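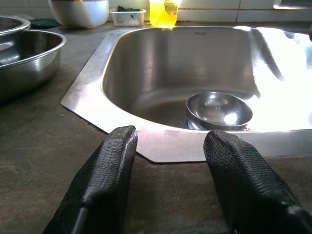 Kitchen sink, steel bowl in the basin

Ticket: Hot water goes lukewarm at kitchen tap, fine everywhere else
Opened by: Loubna Abdel Hamid
Location: Driderdale, upstairs unit
Status: Resolved (leaving my notes in, see the end)

Hi all, me again! I know the form says to keep it short but last time I kept it short I got three emails asking for more, so you're getting the long version.

The hot water at the kitchen sink starts out great, properly hot, and then after a couple of minutes it drops to lukewarm and stays there. Shower is fine. Bathroom basin is fine. I can run the shower for ages and it never dips. The heater is the Pronon tankless one in the hall closet and the kitchen faucet is a Bulletti, the single lever kind with the pull-out hose. Both were here when I moved in, so I don't have receipts or manuals for either one.

What I tried before writing:

Turned the heater off at the switch, waited 5 minutes, turned it back on. No change.

Bumped the temperature setting up. The shower got too hot (ouch) and the kitchen did exactly the same thing as before, so I put it back where it was.

Checked both shutoff valves under the sink. The hot one wasn't open all the way and I got very excited about that. Opened it fully, ran the tap, same drop.

Update, same evening

Got a reply from the Abdelaziz service desk asking me to check the flow. Their thinking is that if the kitchen tap isn't pulling enough water through, the heater decides nobody's using it and shuts the burner off. Makes sense to me! The shower pulls a lot more.

So I did the jug test. Hot side only, lever all the way open, and timed a 2 liter jug with my phone. It took way longer than it did at the bathroom basin. I did it again to be sure and got the same kind of number. Then I stood in the hall with the closet open and the kitchen tap running, and yep, you can hear the burner click off. The display goes dark right after. That was the most useful thing I'd done all day and I wish I'd started there.

Update, 9 in the morning

Unscrewed the aerator from the end of the spray head. It needed pliers with a rag around it so I didn't chew up the finish. There was a lot of white crusty scale in the screen and some black rubbery crumbs. Soaked it in vinegar while I had breakfast, scrubbed it with an old toothbrush, put it back. Flow was better, but the water still went lukewarm, just later than before.

Sent that to the desk and they asked about the black crumbs. Apparently that can be a hose or a washer breaking down. They told me to shut off the hot valve, take the hot supply hose off at the faucet end and look inside. I put a towel and a bucket down first and I still got a wet sock.

The washer in there had swollen up and split, and a flap of it was lying across the opening. No wonder!

Fix

New supply hose from the hardware store, the braided kind, with fresh washers already in it. Tightened by hand and then a little bit with the wrench. Ran the hot for a while and the burner stayed lit the whole time. Did the jug test again and the kitchen now fills it about as fast as the bathroom does.

I've run it a bunch since then, including one big pile of dishes, and it hasn't dropped once. No drips under the sink either, I left a paper towel in there overnight and it was dry.

One question before you close this: should I swap the cold side hose too? It looks like the same age as the old hot one. The desk can answer whenever, no rush on it.

Reply from desk: Yes, go ahead and change it when you get a chance. Same length, same fittings. Closing.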